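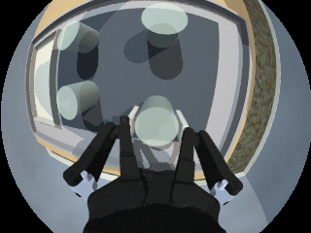
*Pale green, glass-like cylinders in a shallow gray tray*

# Renting Glassware from Durnura: Your Questions

Last updated Thu 4 February

We get a lot of the same questions on the phone, and we're always happy to chat, but sometimes it's eleven at night and you just want to know whether you have to wash two hundred wine glasses before bed. (You don't! Read on.)

**Do I have to wash everything before it goes back?**

No. Please tip out whatever is left, give each glass a quick rinse if you have a sink handy, and put it back in its crate upside down. We run everything through our own washer when it gets home. Candle wax is the one thing we beg you to keep out of the glasses, as it takes forever to get off.

**How many glasses should I order?**

More than you have guests, I'm afraid. People set a drink down, wander off to say hello to a cousin and never find it again. For a seated dinner of 40, we'd send 56 water glasses and the same number of wine glasses. For a standing party with a bar, go higher still, and tell us if it's outdoors and hot, when everybody drinks twice as much water.

**What's the smallest order you'll take?**

One crate, and you can mix styles inside it. If you pick it up yourself from the Bhutto Street door, there's no delivery charge at all.

**What happens if something breaks?**

Something usually does, and we don't fuss over it. Every order has a small breakage allowance built in, and past that we charge what the glass costs us to replace. Wrap the pieces in newspaper and set them beside the crate, never in it, so that whoever unpacks doesn't get a nasty surprise.

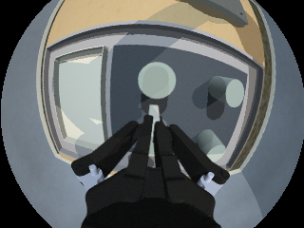
Handidix wrote to us after an October wedding to ask whether the allowance covers chips as well as full breaks, and said the tent crew had been setting the chipped ones aside all evening without knowing what to do with them. It does cover chips, and setting them aside was just right. A tiny nick on the rim counts too, so please don't feel silly pointing one out.

**When do you deliver?**

Usually the day before your event, any time after 9 in the morning. If your hall only opens on the day itself, let us know when you book and we'll do our best to work around it.

**Which styles do you carry?**

Our everyday line is the Onetier tumbler, a plain straight-sided glass that suits lemonade as well as it suits whiskey. We also have stemmed wine glasses, flutes and a short juice glass that children can manage nicely. Stop by and hold a few before you decide.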